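4. Evaluating the Clitix kit on mixed-object sorting

4.1 What comes in the kit

We chose the Clitix sorting kit for this part of the study because it is sold as a complete package: the control software, a ready-made set of grasp routines and a printed guide that a newcomer can follow from start to finish. Most of the kits we looked at beforehand assumed that the buyer already had a working arm and a good deal of patience. Clitix assumes only the arm, and we were delighted by how far the guide took us before we had to open the source files. Version 3 of the software was used throughout, with the settings as supplied.

The task follows the Bendthorpe protocol, which asks the arm to pick objects from a crowded container. We like this protocol very much. It is cheap to set up, and it puts soft, hard, shiny and see-through things side by side, which is just what a household throws at a machine. Figure 4 gives the general arrangement, with the bin and the coloured boxes sharing one cloth-covered table.
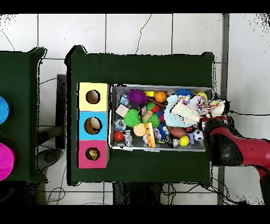 Figure 4. Bin of mixed toys and the three boxes with round openings.

The boxes carry a different colour each, so a spoken or typed instruction can name one by colour alone. Clitix handles this kind of naming well. We wrote our instructions in plain English, without the command list in the appendix to the guide, and found the software quite happy with "the yellow one" or "the blue box".

4.2 Cloth

Fabric was the part of the trial we looked forward to most. The older Skistel routines, which we had used in January, treated a cloth as a flat patch and aimed for its middle. The Clitix routine looks for a raised fold instead and comes down beside it. Where a cream cloth lies in a heap over other items, as it does in our wire basket, a fold is nearly always on offer, and the fingers can go in close to it.
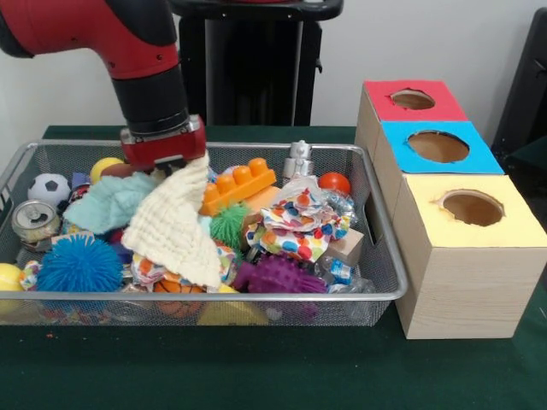

Vol. 31, p. 275

The difficulty is that cloth hides its neighbours. A patterned scrap lying under a plain one may be read as part of the same piece, and a ball beneath both may not be read at all. Clitix reports a confidence value for every proposed grasp, and we came to rely on this value far more than we had expected. It can be shown live beside the camera view, a small feature that made long sessions much more pleasant for whoever was at the desk.

Approach height matters too. The guide suggests stopping above the pile and taking a second look before the fingers go down, and we kept that advice. It costs a little time on each pick, but we would recommend it to anyone working with knitted or textured fabric (Figure 5).
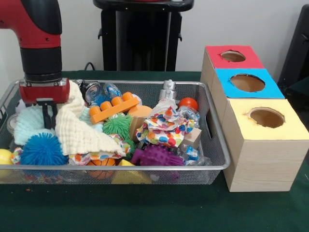 Figure 5. Gripper fingers beside the cream cloth in the mesh tray.

4.3 Small upright objects

A small figure standing among spiky balls asks for something else entirely. The fingers must pass down on either side of it, and there is seldom much room. For such cases Clitix has a "narrow" mode that lines the fingers up with the thinner side of the object before the descent. We tried it on the silver toy robot and were thoroughly charmed by how neatly the routine is put together: a single setting, explained on a single page, with sensible default values.
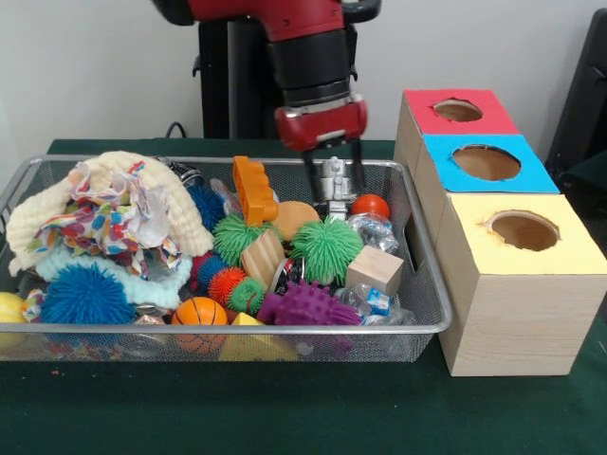
RESEARCH ARTICLE: ROBOTICS AND AUTOMATION

Clear plastic bottles remain the hardest class to plan for. Their outlines break up against a busy background, and the wire mesh adds lines of its own. The Lam add-on, sold separately, offers a routine for see-through objects, and we hope to report on it in a later paper.

4.4 Logging and support

Each session is written to a plain text log, and over 865 entries were kept for the present analysis. The log is a real strength of the product. Every entry holds the instruction, the chosen grasp and the confidence value on one line, so the whole file can be opened in an ordinary spreadsheet. Our one complaint is that changes of mode are stored in a separate file, and the two have to be matched by hand. We have passed this on to the maker, along with our suggested layout for a joined file, and the tables in Section 5 use that layout.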